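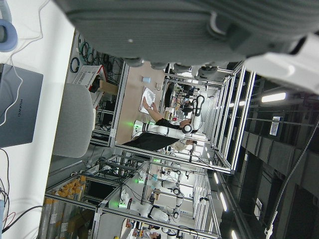

More floor space would have been nice, but a table you can reach from every side is better, one reader wrote to us after our November report on the Oei workshop in Vunach. The same reader asked whether the desks would stay in the room once the new frames went up. They have stayed.

The workshop, on the ground floor of the Oei building, went back into full use this month after a refit that began in the winter. The main room measures 462 square feet. It now holds aluminum-framed workstations, a conveyor and ordinary office desks, all in one open space with no partition between them.

The old workbenches were heavy and could not be adjusted. The frames that replaced them are built from silver extruded bars, bolted together at the corners, with a tabletop set inside. Zinier, which runs the workshop, bought the bars from the supplier Grolon, 530 feet of them in total, and staff cut and assembled most of the frames on site. Grooves along the bars take sliding nuts, so a shelf or a lamp can be added later without drilling. The tabletops sit at a height of 30 inches. Some users had asked for them higher, and Zinier said it would look at that when the next frames are built.

Paper and plastic wrapping can be spread out on the tops for packing and sorting work, and the cross bars are handy for hanging a cloth. Small items go into baskets along the wall. The cardboard boxes in use during the move were meant to be temporary, and a few have not been unpacked.

The largest single piece is the conveyor, which was moved over from the storage unit behind the building. It came through the door with its side rails taken off and was put together again inside. Zinier considered a new belt and decided to keep the old one. The surface has marks on it from earlier use, but a check before the move found no tears and the edges were sound.

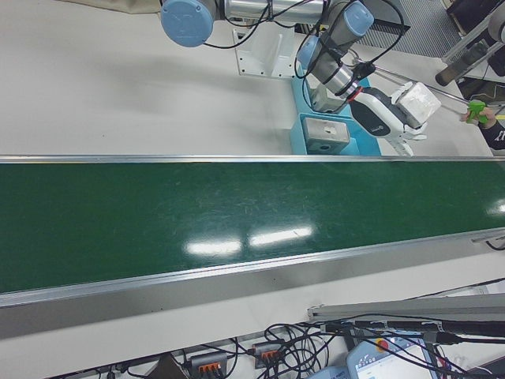
The conveyor in the Oei workshop, with its dark green belt and aluminum side rails. The belt surface shows light scuffs and scratches.

Glare off the belt has been the main complaint so far. The overhead lights reflect in it, and people working next to it for long stretches have asked for something softer. Two kinds of diffuser panel are being tried in the corridor first. If one of them works out, it will be fitted in the main room over the summer.

Cables are the other unfinished job. The original plan was to run everything in covered channels along the wall, with short drops to each workstation. The channels were delivered in the wrong width and sent back, and the replacements had not arrived when this item was written. Until then, spare cable is to be coiled and hung on the wall hooks at the end of each day. Cable that is in use can stay where it is as long as it does not cross the walkway.

The desks were the part of the plan most argued over. An early drawing put them upstairs, which would have left the whole ground floor for bench work. Users objected that they would be going up and down the stairs all day to look things up or write notes. In the final layout the desks are in the same room, a few steps from the benches - close enough to talk across. The chairs came from the old room. Zinier has said that people may keep small personal items and plants at the desks, but nothing on the frames themselves. 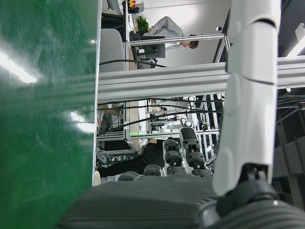
Desk space at the workshop, with a potted plant beside the monitor.

Noise in a shared room is still a question. No complaints have been recorded since the desks went in, but the conveyor has been used for only short periods at a time. A longer run is planned next month, and a set of quiet hours may be introduced afterward.

Users booked the workshop 145 times last year, in the old layout. Zinier did not give a target for the coming year. Bookings are made as before, through the front desk of the Oei building, and a bench can be reserved for a half day or a full day. Large items need to be brought in by the rear door - the front entrance has a step.

The old workbenches are being stored until the end of the month. Groups in Vunach that want one can ask at the front desk, but will need to arrange their own transport.

Posted 17 May 2020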